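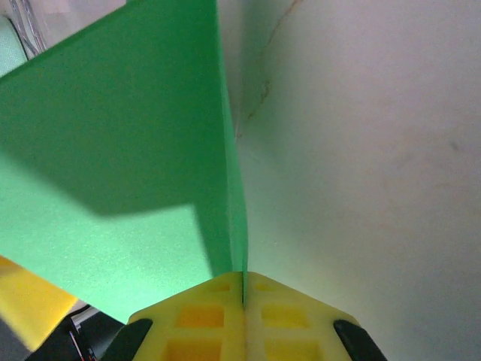 Sheet stock: changes to storage and issue

The rigid sheet rack in the Saltari workshop has been rearranged. All colored sheet, including the green, is now stored on edge in the vertical bays along the long wall. Flat stacking has been discontinued except for offcuts. The change applies to members of the workshop and to anyone collecting material for the Lurkoseck display project.

Flat stacks caused two recurring faults. Sheets at the bottom picked up pressure marks from grit trapped between faces, and sheets in the middle were dragged out by one corner, which scuffed the matte finish on the sheet above. Scuffs on a matte surface do not polish out. They show most under low side light, and several panels cut for the Lurkoseck entrance had to be turned around or remade for this reason.

Each bay has 4 slots with a felt strip at the base. Load a slot from the left and keep the sheets close to upright. A sheet left leaning at a steep angle for several weeks will take a bow, and a bowed sheet will not lie flat against the cutting fence. Partly filled slots should be closed up with the sliding divider.

Handling

Lift sheets by the edges. For a sheet with a side longer than 1000 mm, use two people or the carrying handle that hangs at the end of the rack. Thin sheet can be held upright by one edge for short moves across the room, provided the grip is padded and the pressure is spread over a broad area. Bare metal clamps leave a dent in foam-cored board and will crush the flutes of corrugated plastic. Padded jaws are in the drawer marked Clamps, Soft.

Set the sheet down on its long edge first. Do not pivot it on a corner — corners crush easily, and a crushed corner means trimming the full length of two sides to get back to square.

Inspection before cutting

Stand the sheet against the white wall beside the rack and look along the face with the overhead lights off and the window blind half open. Dents and scratches appear as breaks in the light across the surface. Mark each one with a small piece of low-tack tape. Shadows from the shelving fall across this wall in the afternoon and can hide a shallow dent, so slide the sheet along and look again before deciding which face goes outward.

Check the edges by running a gloved finger down the full length. A factory edge should be straight and free of burrs. If the edge is used as the reference for the first cut, test it against the long steel rule.

Issue and returns

Full sheets are signed out in the Flurkow log, one line per sheet, with color, nominal thickness and intended use. The rack currently holds more than 32 full sheets. Offcuts with a shorter side under the width of the bench mat go in the bin under the bench and need no entry. Larger offcuts should have their thickness written on masking tape near one edge and be returned to the end bay.

The next delivery from Symonenko is expected in December. Requests for particular colors should be added to the sheet pinned inside the log cover by the end of the month before.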